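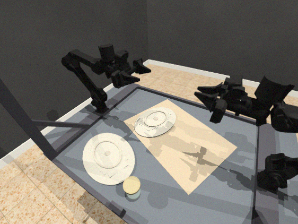 Both arms open over the table, two plates, one mat, Plidum simulation.

August 29, 2018

Today I ran the plate task again with the new shadow setting. Before, I trained the policy in flat light only, and I think this was my mistake. Now the lamp positions change in each run, and dark shapes of the grippers fall over the mat, sometimes very strong.

The result from the night: 53 runs, and in 16 of them the left arm still closed its fingers too early. I watched six of these slowly. In most cases a shadow lay near the rim of the plate, so maybe the policy takes it for an edge. I can't prove this yet.

Ingvild Moen wrote from Clinitham. She suggests to keep the same start pose and change only the light, one lamp at a time. It is slower – around 6 hours for each set – but then I can compare properly. She is right, I changed too many things together.

The small container with the yellow lid I leave where it is for now. Mata can render the next set on Erdős tonight, if the queue is short. I must remember to save the random seeds this time.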